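In Praise of the Small-Town Reading Room
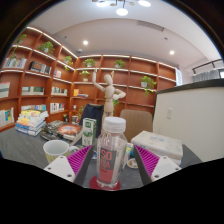
I grew up in a house with maybe a dozen books in it, and two of those were phone books. So when I say that I've spent a good part of my adult life sitting in rooms full of other people's books, you should know I came to it like a kid who never got dessert. I overdo it. I'm 52 and I still get a little thrill walking into a room where the shelves go up past my head.

The room I want to talk about is in Kikwood, where I moved five years ago for reasons that had to do with rent. It's on the second floor over what used to be the Bergmann shoe store (the name is still in the tile by the door). You go up the stairs, you sign your name in a book if you feel like it, and you sit down. That's the whole arrangement. You can't check anything out. There's no computer. There are eight chairs, and two of them are good.

The town is deciding whether to keep paying for it. The other idea is to fold the collection into the new branch in Mimitz, which has parking and a coffee counter and, I'll admit, terrific bathrooms. I've been to the hearings. I've heard the case for closing and it isn't a stupid one. The stairs are a real problem. The heat is a bigger one. And if you go by the door counter, most afternoons see fewer people than the laundromat.

I want to keep it anyway, and I'd like to say why without getting misty.

First of all, a library you borrow from and a room you read in do different jobs. I love borrowing books. I have a stack from Mimitz next to my bed right now, and I've renewed every one of them, and I've read the first chapter of maybe half. When a book comes home with me it has to fight the dishes and the phone and the couch. When I read it in Kikwood it has to fight a radiator. I've finished more books in that room than I have in my own house, and my house has a much better lamp.

It's also the not being able to take them with you. That used to drive me nuts! I'd get to a good part, look up, and it would be ten to five and time to go. Now I think it's half the reason I go back. I spent most of one October on a history of canal building, a book I would never in a million years have carried home. I'd leave a slip of paper in it and the slip would be there the next time. Once there were two slips. Somebody else was reading my canal book, a good 50 pages ahead of me, and I have never read so fast in my life. I never found out who it was. I have suspicions.

Then there's the question of what's on the shelves, which is where my friends and I really go at it. The collection is odd. It came mostly from three or four households over the years, and you can tell. There's a whole run of gardening books by people who clearly hated each other. There's far too much about the Navy. There's a cookbook put out by the Drarnora church ladies with gelatin in places gelatin shouldn't go. A sensible librarian would thin it out, and the Mimitz plan says as much: keep what circulates, let the rest go. But nothing in our room circulates, that's the point of it, so how would you know? The canal book hadn't been stamped, borrowed or scanned by anyone. On paper it had no readers, and I know for a fact it had two.

I think we've gotten too comfortable with the idea that a thing people don't use much is a thing people don't need. I use the emergency room less than the laundromat too. I'm not saying a reading room is an emergency room, please don't write to me. I'm saying that the count tells you how many came in and doesn't tell you a thing about what they got. The high school kid who sits by the window with her chemistry homework has four younger brothers. I don't think she's up there for the Navy books.

Now, what I'd give up. I'd give up the hours, for one. We don't need to be open mornings; I've been there mornings and it's me and the radiator. I'd give up the no-food rule, which everybody breaks anyway, and which makes it feel like church. A drink and a sandwich never hurt a gardening book that was already 70 years old and had somebody's actual dirt in it. I'd even give up a few of the Navy books, if it came to that, though I'd want to look through them first.

And the stairs have to be dealt with. I don't have a cute answer there. I know people who would use the room and can't get up to it, and every time I get sentimental about the creaky third step I remember that I can climb it and they can't. If saving the place means moving it down to street level somewhere, then move it. Take the shelves and the two good chairs and go. I'd miss the tile, but I go there to read, and I could do that over a bait shop.

What I don't want is for it to become a section. That's the word they keep using at the hearings, a Kikwood section, a couple of cases along the back wall at Mimitz with a nice little sign. I've seen those in other places. They're very respectful. People walk past them on the way to the bathroom, and after a few years the nice little sign comes down and the cases hold tax forms.

The next hearing is at seven in the evening in the school cafeteria. I'll be there with my reading glasses and too many notes. If you've never been up to the room, go before then, and go in the afternoon when the light's good. Take the green chair if it's free. I'm on the second shelf of the canals now - there turned out to be a sequel - and if you find a slip of paper in volume two, leave it where it is.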